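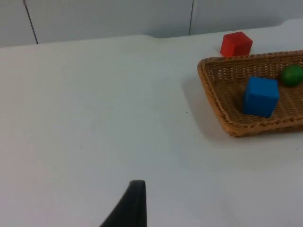 How do I get dust out of a wicker basket?
Use the soft brush attachment on the vacuum, then an old toothbrush for the corners. Finish with a cloth wrung out until it stops dripping. If you are tempted by the dishwasher, please go and sit down until it passes.

Can I leave mine to soak?
A quick wipe is plenty. Hema Rodrigues once left a Senenon in the bath overnight and now owns a very large coaster.

What size tray do I need for the table?
Measure the table first. We have taken back 16 trays since December from people who measured with their eyes. The Villa is the shallow one and suits keys, post and the remote. The Gason is deeper and will hide the post altogether, which some customers prefer.

Will it scratch a white tabletop?
It can, if you drag it. Lift it, or stick felt pads underneath. We sell a pack of 100, so you will have 96 left over and may pass them down to your children.

The rim has started to unravel. Is that my fault?
Almost certainly, but Venkatesh Kaimal in repairs is too polite to say so. Tuck the loose end back in, peg it with a clothes peg and send him a photo. Please don't use tape.

Can I put bread in it?
Line it with a cloth first. Crumbs go into the weave easily and come out when you have guests.

How long does delivery take?
2 working days if you order before noon. Later than that, it depends on the van.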